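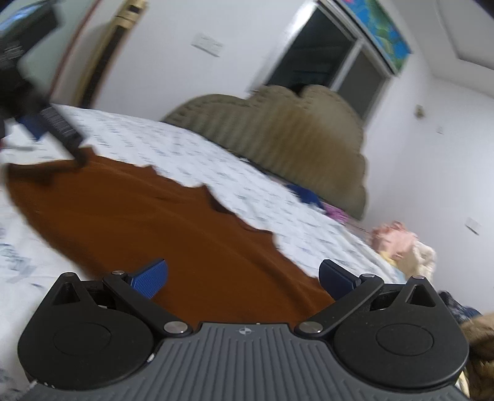 Bedroom inspections at Endthorpe are carried out twice a year, in February and again before the autumn lets, and the form below replaces the earlier single sheet. The bedroom is inspected in its normal state of use. Beds are not stripped beforehand, and clothing or fabric lying on a patterned white sheet, as on this bed, is left in place until the inspector has checked the heater clearance and the sockets on that side. Only then is the bedding lifted for the mattress and frame items. Entries are marked S (satisfactory), A (attention needed) or N/A. Every A must carry a comment. An S may carry one.

Home | Lettings | Inspections | Forms | Tenant notices

BEDROOM SAFETY CHECKLIST WITH COMMENTS
Property: Endthorpe, upper flat, rear bedroom
Inspector: Tsung-han Peng
Comments reviewed by: Wai-kit Huang
Start: 10.15 am

SECTION A. ENTRY AND ESCAPE

A1. Door opens fully without striking furniture. S
A2. Door closes into the frame under its own closer. A
Comment: Closes from fully open. Does not latch when released from a hand's width. Adjust closer and retest from both positions. Do not remove the latch plate.

A3. Intumescent strip continuous on both sides and head. S
Comment: Painted over at the head. Paint is thin and the strip is intact. Note for the decorator.

A4. Gap between door and frame even, no daylight at the latch side. S
A5. Route from bed to door clear of trailing leads and loose rugs. A
Comment: Extension lead crossed the route at ankle height between the wall socket and the desk. Tenant moved it during the visit. Marked A because the lead was there on arrival.

A6. Window opens and stays open unaided. S
A7. Window key present and within reach of the window. A
Comment: Key was in the kitchen drawer. Fit a hook beside the reveal, out of reach from outside.

SECTION B. SMOKE AND HEAT DETECTION

B1. Alarm present on ceiling, clear of light fitting and corners. S
B2. Alarm sounds on test button. S
B3. Linked alarms sound in hall and kitchen. A
Comment: Hall unit sounded. Kitchen unit did not. Tested again with the same result. Kundo to attend within 48 hours. The kitchen unit passes on its own button, so the fault is likely to be in the link.

B4. Replace-by date on alarm body legible and not passed. S
B5. No cover, tape or paint on the sensing chamber. S

SECTION C. ELECTRICAL

C1. Sockets secure to the wall, no cracks, no scorch marks. A
Comment: Double socket behind the headboard has a loose lower screw. Tightened on site, then worked loose again under light pull. The back box lug is probably stripped. Isolate and repair.

C2. No adaptor plugged into another adaptor. S
C3. Bedside lamp lead undamaged, plug fuse correctly rated. S
Comment: Fuse is 3 A. Correct for the lamp.

C4. No lead run under mattress, carpet or rug. S
C5. Electric blanket, where used, inspected on both faces. N/A
Comment: None in use. If one is brought in, the tenant should report it before first use. Creased or folded blankets are a fail whatever the age of the label.

C6. Phone and laptop chargers not left on bedding. A
Comment: One phone charger was live on the pillow. Advice given verbally and left in writing. The advice covers charging on a hard surface only, and switching off at the wall when leaving the flat.

SECTION D. HEATING AND VENTILATION

D1. Fixed heater secure, guard in place. S
D2. Bedding and curtains clear of heater by the distance on the maker's label. S
Comment: Measured with the curtain fully drawn and the bedding hanging as found. Earlier sheets recorded this with the curtain tied back. Those readings should not be relied on.
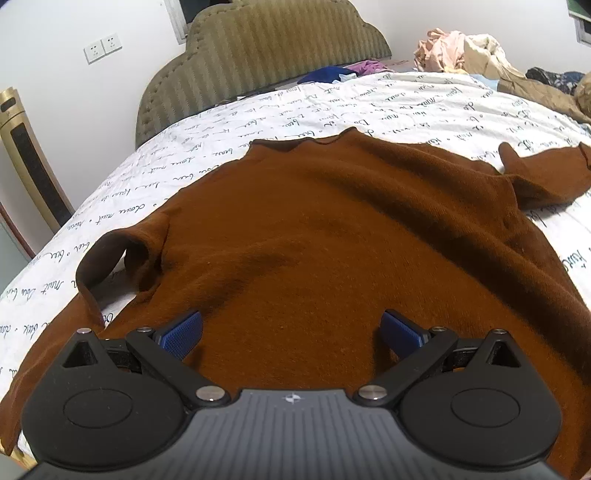
The measurement is to be taken at the nearest point of any textile, whichever side of the bed that is on, and repeated if the bed is moved. Where the label on the heater cannot be read, mark A and ask Yeh for the data sheet. Do not estimate the distance from a similar model.

D3. No clothing dried on or over the heater. S
Comment: Tenant has an airer in the hall. It partly blocks the meter cupboard. See hall sheet.

D4. Trickle vent open and free of dust. A
Comment: Closed and painted shut. Free the slide and clean. There is slight mould on the reveal beneath it, consistent with poor air change. Recheck the reveal at the next visit.

D5. Portable heater, if present, has working tip-over switch. N/A

SECTION E. BED AND FURNITURE

E1. Bed frame level and rigid, all slats located. A
Comment: 2 slats out of their holders at the foot end. Refitted. Holders are worn and should be replaced as a set. Oselau supply the same pattern.

E2. Headboard bolts tight. S
E3. Mattress fire label attached and legible. S
Comment: Label is on the underside, foot end. The mattress has to be lifted by two people to read it. Inspectors working alone should record the item as not checked and return.

E4. Mattress free of tears, burns and exposed filling. S
E5. Wardrobe fixed to wall. A
Comment: Strap fitted but not tensioned. The wardrobe moved forward over 10 mm before the strap took up. Retension and check the wall fixing, which is into plasterboard.

E6. Nothing heavy stored above head height over the bed. S

SECTION F. WINDOWS AND BLIND CORDS

F1. Cord cleat fitted and in use. S
F2. No free loop within reach of a child standing on the bed. S
Comment: Assessed from the bed in its present position. If the bed is turned to the window wall this item must be done again.

F3. Glazing free of cracks. S
F4. Restrictor fitted and can be released by an adult. A
Comment: Restrictor is stiff. Released on the third attempt. Lubricate with dry lubricant only.

REVIEWER'S COMMENTS (W. Huang)

B3 takes priority over everything else on the sheet. The flat can remain occupied while the kitchen unit sounds on its own button, but the tenant must be told the link is out, and the time of telling entered on the log.

A2 and A7 can be done on one visit. C1 needs the circuit off, so agree a time with the tenant first.

E5 was marked S on the previous sheet with the strap in the same condition. A strap that is present but slack is an A. Please apply this to the front bedroom as well.

D4: the mould should be wiped down after the vent is freed, and not painted.

Sheet to be kept with the property file until the next inspection has been reviewed. Outstanding items are carried forward by number and keep their original comment.

Contact the lettings office | Copyright Endthorpe Lettings | Back to top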